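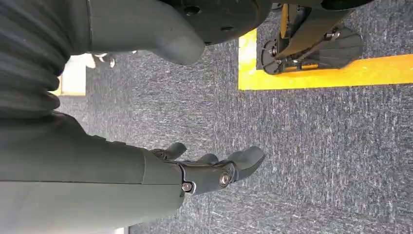 Winter opening at the Estov Road hall
03/12/2020

The hall will stay open over the winter, with shorter hours in the evenings. Doors close at 9pm until further notice. Please leave by the side gate, as the front one is locked at dusk.

The new boiler from Varma was fitted last month and cost 3,000 pounds. We still have 300 pounds to find, and the collection tin is on the shelf by the kitchen hatch.

Bookings for the small room are limited to 23 people. Groups who need more space should ask for the main room - it is free most mornings apart from the toddler group. The hire form has changed, so please don't use old copies.

Two keys are still missing from the spring. If you have one at home, post it through the office door in an envelope marked Keys.

The next newsletter will be out in the new year. The summer fair is planned for May.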